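# Hemow Desk Items: notes on the tabletop tidying set

Last updated: December

Welcome, and thank you for taking the time to read the notes before opening the folders. Hemow is a set of short recordings of everyday things being moved about on desks. 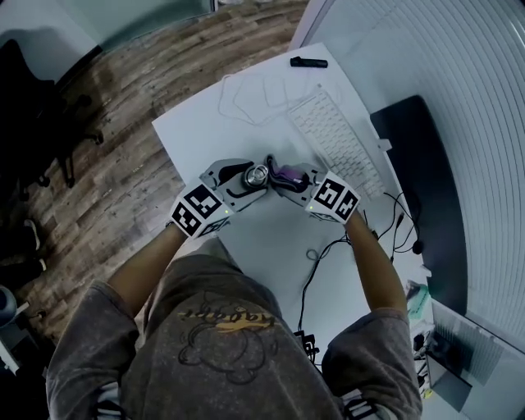
We started the set after an earlier effort, Wekach, which was all kitchen counters and taught us a good deal about plates and not very much about anything else. Desks are a different sort of place. A kitchen counter gets cleared several times a day, whether anyone enjoys it or not, but a desk can go weeks with the same drink can standing beside the keyboard, and the owner simply learns to reach around it. We wanted to record that kind of tidying, the small and slightly absent-minded kind, where two or three things get shifted to make room and the rest stay where they are.

## What is in the set

There are 1,285 clips in this release, recorded at 70 desks. Most of the desks are in homes, and the rest are in shared offices where people were kind enough to let us in before the working day got going. Each clip covers one short job from start to finish. We kept the jobs plain on purpose:

- bring two things together so they stand side by side
- move something away from the keyboard
- stand a can or a cup up where it can be reached
- gather small items into one corner
- put a single thing back where it was at the start

Things that were already on a desk were allowed to stay there, as long as the owner was happy with it. In early sessions we used to clear everything off first and lay out our own items, and the results looked like a shop counter. We gave that up fairly quickly. If a keyboard sits at an angle in your clip, then it sat at an angle when we got there, and we left it alone.

## The objects

Drink cans turn up more than anything else. They come plain and printed, with the tab on, and we like them very much for this work because they have a clear top and bottom, they are easy to recognize from above, and everybody has one somewhere. Please do note that the labels say only "can" and don't say whether it was full. We meant to write that down and did so for one batch, but the notes were patchy and we would sooner leave the column out than have you lean on it.

After the cans come mugs, tape rolls, glue sticks, staplers, chargers, and a long tail of things that are harder to name. Shiny and curved items are marked with the tag `glossy`, and items in two or more strong colors have the tag `mixed_color`. Where the person writing the label couldn't say what a thing was for, we asked them to write down its color and shape and go no further. You will find labels such as "purple and black, rounded top" here and there, and those are final labels, so there is no need to report them to us as unfinished — though we do appreciate how carefully some of you have been reading.

## How the folders are laid out

Each desk has its own folder, and inside it you will find the clips, a `labels.csv` file and a short `desk.txt` with the color of the desktop and anything that stayed put during the session. The columns in `labels.csv` are:

- `clip`: the clip name
- `job`: one of the plain jobs listed above
- `item_a`, `item_b`: the things being moved, with `item_b` left blank if there was only one
- `stays`: things left on the desk, such as a keyboard or a lamp
- `surface`: color of the desktop
- `comment`: anything the labeler felt like adding

The comments are uneven. Some labelers wrote a few words and some wrote little paragraphs, and we have left them just as they came, apart from fixing spelling.

## Things to know before you use it

White desks are heavily represented, and pale keyboards on white desks can be hard to pick out at the edges. Please check your results on the darker desktops separately. We also have 13 clips in which an item rolled off and had to be fetched. They are kept in a folder called `rolled`, and you may want to leave them out on a first pass.

 Faces were checked for by hand, and any clip with a recognizable face was taken out before release.

We hold back 20 desks for testing. They are listed in `test_desks.txt`, and no desk appears in both parts. If you are comparing your numbers with those from Cui, be aware that Cui splits by clip and Hemow splits by desk, so the two can't be set next to each other directly.

## Getting help and sending fixes

Label fixes are very welcome. Send the clip name, the column and what you think it should say. We go through the pile every Wednesday, and small fixes normally go into the next update without any fuss. Larger requests, like a new column or a new kind of job, take us longer — please bear with us.

The files are hosted with Ultton. If a download stops partway, start that folder again and leave the others as they are, then compare the file sizes against `sizes.txt` before you unpack anything.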